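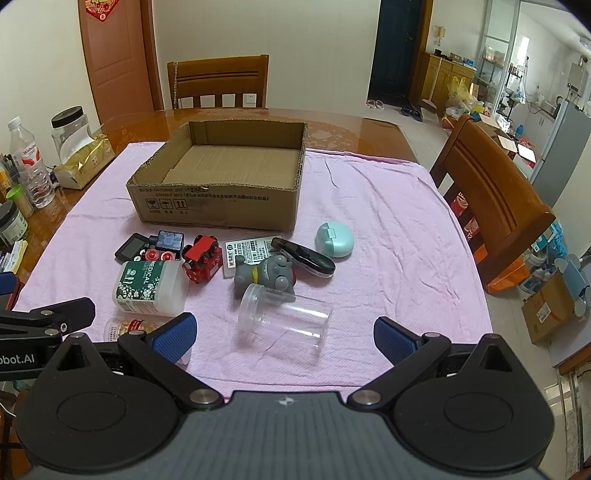 Open cardboard box on a pink tablecloth, with two toy train pieces in front

Home Game League FAQ
Last updated Saturday, June 22, 2024

How does the league work?
The Plunier Home Game League is a group of private hold'em games that share one points table. Each host runs a night at their own place, sends in the finishing order, and the points go on the season standings. The season starts in October and ends with a final table at the Rillaneck Social Hall.

Do I need to host in order to play?
No. Most players never host. If you do want to host, you need a table that seats at least six, a full set of chips and two decks.

What does a night cost?
The buy-in is $20. All of it goes to the prize pool for that night. Hosts may not take a cut, charge for a seat or hold back money for supplies. Snacks are up to the host, and players often chip in for pizza separately.

Are rebuys allowed?
One rebuy per player, for the same $20, until the end of the fourth level. You can only rebuy when you have no chips left. There are no add-ons.

What is the starting stack?
Everyone starts with 2000 in chips. Blinds open at 10/20 and go up every 20 minutes. A full table usually finishes in under four hours. The complete blind sheet is in the host packet.

How are points awarded?
You get one point for every player who finishes below you, plus three bonus points for a win. Rebuys do not change your points. If two players bust on the same hand, the one who started the hand with more chips gets the higher place.

How many players are in the league?
There are 103 on the current list. Last season 78 of them played often enough to be ranked. You need five nights to be ranked.

What happens if I'm late?
Your stack is put in play and blinded off from the first hand. If you have not arrived by the end of the fourth level, your chips are removed and your buy-in stays in the pool. Text your host if you are running behind — they may be willing to hold the start for ten minutes, but they don't have to.

Can I use my phone at the table?
Between hands, yes. If you have live cards, put it down. A player who takes a call during a hand can be ruled folded by the host.

Who settles disputes?
The host has the final say on the night. We use the Kozma house rules, which are printed in the host packet. If you think a ruling was wrong, send it in within a week. We may change the rule for later games, but we don't change results.

Are string bets allowed?
No. Say "raise" and the amount, or move the chips forward in one motion. A single oversized chip with nothing said is a call.

Is there an online game?
Not for points. A few members play on the Tekov app during the summer with play chips only, and that game has its own sign-up list.

Can I bring a guest?
Yes, if the host has a seat open. Guests pay the normal buy-in and can win prize money, but they don't earn points until they join. Players and guests must be 21 or older.

How do I join?
Fill out the form on the sign-up page and pick the nights that suit you. Hosts confirm seats two days ahead. If a game is full you go on the waiting list for that night — you don't need to sign up again.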